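Stulevum, episode 80 discussion

seija_h
Nov 22, 2020
Keir Paterson refuses the marriage and then leaves the Baird house at night. I did not believe it. For me he is too proud to run.

kidine2
I disagree with you. He was planning it since August, when Nesma hid the letter.

seija_h
The letter was for Alasdair, please watch again. Keir has never read it.

planwood
Both of you forget the mother. She was nearly crying at the dinner.

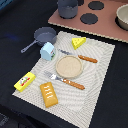 Who told her about the wedding? Cameron told her, two episodes ago, in the hospital.

kidine2
OK, I missed that one.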